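Residue Marks on a Veined Marble Surface: Cleaning Trial and Edge Survey

Umero Materials Lab, Term Project Report 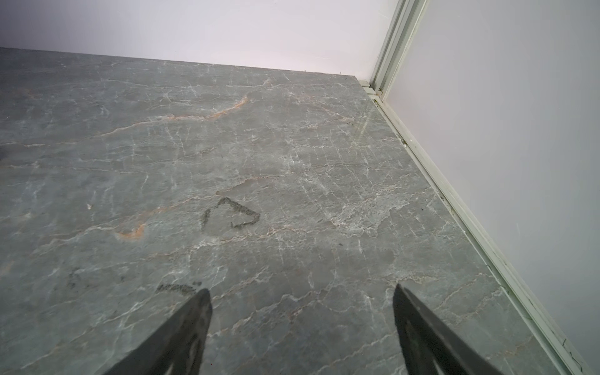
Figure 1. Gray marble slab with a dark triangular outline near the center and trim along the right edge.

1. Purpose

Marble is soft and reacts with acid, so many common bathroom and kitchen cleaners are unsuitable for it. The project compared two mild cleaning methods on dark surface marks and recorded where dirt collects at the edges of an enclosed slab. The work was done in November.

2. Surface

The slab is blue-gray with a dense network of thin white and pale gray veins. It meets a plain pale wall at the back and a second pale panel on the right. A channeled vertical profile stands in the corner between them. The dark mark in Figure 1 is smudgy and resembles charcoal. Its composition was not tested.

The veins made grading harder than expected. A faint gray smear is easy to lose against them, so all readings were taken under the same lamp and from the same side.

3. Method

Test marks were made on offcuts with soft charcoal and left for 11 hours. Method A used a dry microfiber cloth. Method B used a damp cloth with Leltance neutral soap, diluted to 2 ml in 1000 ml of water. The offcuts were then dried and graded by reflectance against a clean area of the same piece.

4. Results

Method A lifted loose powder but spread part of it into a gray haze. Method B restored 87 percent of the original reflectance. Neither method dulled the polish. The remaining darkening was confined to shallow pits.

5. Edges

The trim along the right side of the slab has a raised lip and a narrow channel. Small dark specks and grime are present on it, and a thin gap separates it from the marble. A flat cloth does not reach into a gap of this kind – a soft, narrow brush is recommended before wiping.

6. Limits

Only charcoal was tested. Oily residue may need a poultice, and the offcuts had no trim, so the brush was not graded.

Related reports
Kariuki Stone Samples: Water Absorption
Ikby Sealant Strips: Wear at Corners
Neutral Soaps on Polished Limestone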